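Workshop notebook, July
Back bench, Tratham

8 am. Kettle on, heater on, fingers not yet on. Picking up the hum job where I left it.

For anyone reading over my shoulder: the Heo valve amp belongs to a choir. The choir would like to hear itself without a low drone underneath, as it already has basses for that. Gavin Hepburn had a go at it before me and wrote "sounds fine" on the tag. Gavin also thinks the shop fridge sounds fine.

What I know so far. Hum is there with the volume right down, so it's coming in after the volume pot. Shorting the input changes nothing. Swapped the output valves left for right and the hum stayed put, which lets the valves off and leaves me with the supply or the earthing. I was hoping for the valves. Valves come in a box and go in a socket.

Filter caps next. Discharged the supply through the big resistor, waited, measured, then measured again because I'd like to see spring. First can reads 113 on the capacitance meter where the schematic wants 100, so it's healthy and slightly smug. Second can reads 20. Schematic wants 100 there as well. I believe we have met our drone.

Ordered nothing yet. The can is a twist-lock type and the hole in the chassis is an odd size, so either I find one in the drawer or I fit a modern radial underneath and leave the dead one on top for decoration. The purists will write in. The purists can bring a can.

10.40. Drawer searched. Found: three left-hand knobs, a packet of grommets gone to toffee, the good side cutters that Gavin swore he'd never borrowed. No can.

Rang Zorklow for a price. They have the right value at 400 volts working and can get it here by the end of the week, provided the end of the week is understood loosely. Supply sits well under that once the valves are warm but shoots up at switch-on before they start drawing. Note to self: measure the switch-on peak on the variac before committing, don't trust the figure pencilled inside the lid. It's in the same handwriting as "sounds fine".
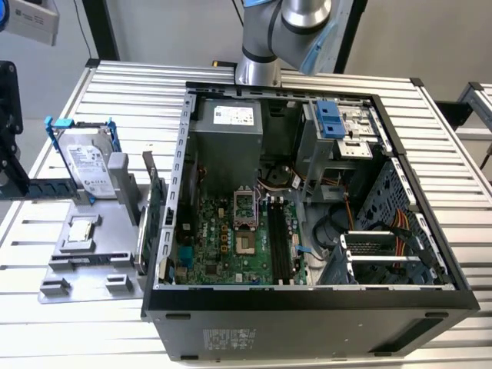 Asked whether they do the twist-lock style. Long silence, then the sound of someone putting the phone down on a counter and going to find an older person. The older person said no.

So, radial underneath. Plan: tag strip on the spare bolt by the mains transformer, cap lying flat and glued, negative taken back to the same earth point as the original can and nowhere else. I've put that last bit in writing because I know what I'm like at four in the afternoon with a handy bit of chassis in front of me. Half the hums I've chased were put there by somebody's convenient earth, and a fair few of those somebodies were me.

1.15 pm. Lunch was a pie. While the iron heated I went over the earthing anyway. Someone has earthed the input socket twice, once through the braid and once through its own mounting nut, where the fibre washer should be and isn't. May be harmless. Fitted a washer from the tin. Brought it up on the variac with the old cap still in, to be fair to it: hum the same colour, maybe a hair less of it. I wouldn't swear to the hair.

Nam-gil Song wandered past with a mug and asked if I'd tried a cap across the bad one. I had not. I had been about to, in the sense that I've been about to paint the shed. Powered down, discharged, clipped a known good one across the second can, brought it back up slowly. Drone gone. Left with a bit of hiss and, from the speaker, a very faint radio station discussing lawn feed.

So that's the cap confirmed, and Nam-gil is to be spoken to politely until at least tomorrow.

The radio is new, or else it was always under the drone. Suspect the grid stopper on the first stage, which looks cooked. Measure it cold before touching anything.

3.50. Stopping here. Iron off, amp discharged and tagged DO NOT POWER.

Still to do:
Order the cap from Zorklow, and a spare.
Peak volts at switch-on.
Grid stopper, first stage.
Ring the choir. Evevus wants the loan amp back from them, so they'll be asking for a date. Don't give them one.
Side cutters now live in my apron.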